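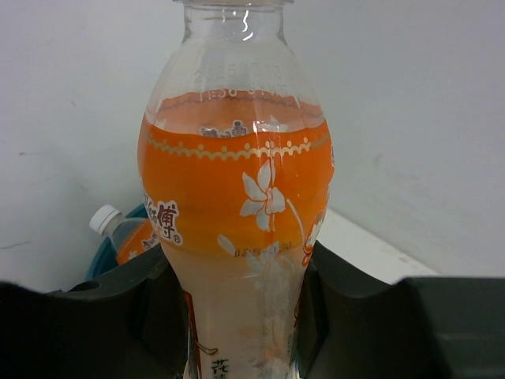 From: Prakash Thevar
To: Jirance developers list
Subject: Re: Paging parameters on the orders endpoint

Dear colleagues,

Thank you to Subbarao for his report, which is quoted in full so that subscribers who joined the list this month have the context.

On Thursday, Subbarao Murthy wrote:
> We are moving the Berkwood order screens to the new
> endpoint. When the client requests a page size of 2000,
> the service returns 926 records and no indication that
> more exist. The response code is 200 in every case.
> The old service returned an error when the page size
> was above the limit. Is the new behavior intended? If
> so, where is the limit documented? Our grid control
> treats a short page as the last page, and users have
> reported missing orders.

The behavior is not intended. The controller applies the page size limit correctly, but a second filter in the repository class removes archived orders after the page has been read from the database. The page therefore arrives short although further records remain. Hendrik Van Rooij has reproduced the fault on the Kolesitz test server with a table of 1234 orders.

The maintainers have agreed on the following changes for the March release.

1. The archive filter will move into the query itself, so that it is applied before paging. No change to client code is required for this item.

2. The response will carry a new field named hasMore. Clients should read this field and should no longer compare the number of records with the requested page size.

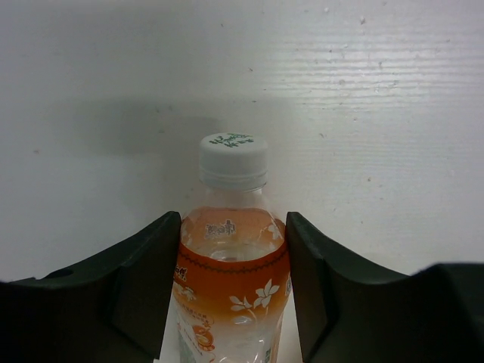
3. A page size above the configured maximum will again produce a 400 response. The message text will state the maximum, and the same value will be given on the reference page for the endpoint.

4. The parameter named start will be accepted for one further release and then withdrawn. Please use offset in new work.

Teams that maintain their own copy of the Dursun client library should merge the changes to the paging class before they upgrade. Ajith Venkataraman is preparing the patch and will post it to this list for review. Sivaprasad Achari will update the integration tests.

Until the release is available, the Berkwood team may set includeArchived to true and remove archived orders on the client side. This avoids the short pages at the cost of a larger response.

Comments on item 4 are particularly welcome and should be sent to the list, with the subject line unchanged.

Regards,
Prakash Thevar
Jirance maintainers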